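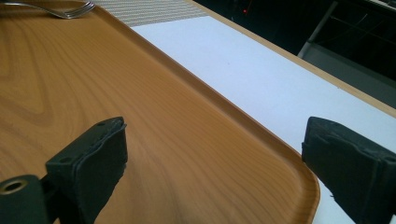

Figure 2. Serving tray with a wood-grain finish and raised rim, with a metal fork resting on it.

3.2 Surface finish and perceived meal quality

The second part of the study looked at what guests say about a meal when the surface under it changes and the food stays the same. Earlier work on tableware has mostly dealt with plate color and plate size. Trays have received less attention, although in workplace canteens the tray is often the largest object in front of the diner and stays in view for the whole meal.

We collected comment cards at two canteens, Tovik and Plakden, which share a kitchen and a weekly menu. Tovik serves on trays with a wood-grain finish. Plakden serves on plain gray trays. Prices and portion sizes were the same at both sites during the collection period in May. Cards were handed out at the register and returned in a box near the exit. Of the 1414 cards returned, 1000 were drawn at random for coding.

Each card asked for a rating of the meal on a five-point scale and left four blank lines for remarks. The remarks were coded by Catinca Costache using the scheme from Section 2, with one change: the category "setting" was divided into "room" and "table items." This was needed because guests at both sites wrote often about noise and seating, and these remarks would have hidden the smaller number that dealt with trays, dishes and cutlery.

Ratings did not differ between the sites in a way we could separate from the effect of the daily menu. The soup days scored low at both, and the baked fish scored high at both. The written remarks showed more. Guests at Tovik used words such as "homemade," "warm" and "cozy" more often, and they used them for the food as well as for the room. Guests at Plakden wrote more about speed and price. A few Tovik guests mentioned the trays directly, and their remarks were mixed. One wrote that the pattern made lunch feel "like eating at my aunt's." Another found it old-fashioned and asked for plain ones.

A set of 300 cards was coded a second time by a reader who did not know which site the cards came from. Agreement was good for "taste" and "price" and weaker for "table items," where the two coders often disagreed on whether a remark about cleanliness referred to the tray or to the table under it. Such remarks were left out of the comparison.

The two rooms differ in more than their trays. Tovik has larger windows — a point that several guests raised — and its tables are set further apart. Lazăr, the third canteen in the group, changed its trays during the previous year but kept no comment cards from before the change, so it could not be used as a control. The Karier site serves meals in boxes and was excluded for that reason. Differences in wording between sites should therefore be read together with the interviews reported in Section 3.3.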